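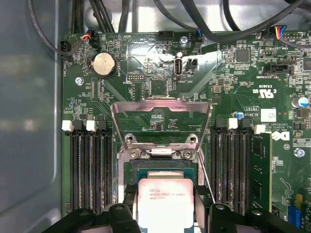 Frequently asked questions about the Wustness excavation

What is Wustness?
It is a small settlement from the Iron Age, on a low hill near the sea. People lived in it for several generations and then left. We do not know yet why they left.

How old are the finds?
The oldest layer is dated to 800 BC, and the latest house was still in use in 470 BC. The dates come from burned grain which was found in the hearths.

How many objects were found?
The catalog has 1,448 entries at present. Most of them are pieces of pottery, but there are also bone needles, loom weights and 2 bronze pins. One entry can include several pieces if they belong to the same pot.

Did the people trade with other places?
Yes, we think so. The clay of some pots does not exist near the hill – it is similar to the clay from the Olano valley, which is four days away on foot.

What is Basis?
Basis is our online catalog. You can search in it by layer, by material or by house number. The drawings are added slowly, so please be patient if a record has only text.

Can I visit the site?
The site is open from May until the end of September. In winter the trenches are covered with soil to protect the walls, and there is little to see. The finds are shown all year in the Oyelaran Museum, on the upper floor.

May I use a metal detector near the hill?
No. The whole hill is protected, also the fields on the north side. If you find something by chance, leave it in its place and write to us.

May I use your drawings in my school work?
Yes, you can use them free of charge. Please write the catalog number under each drawing.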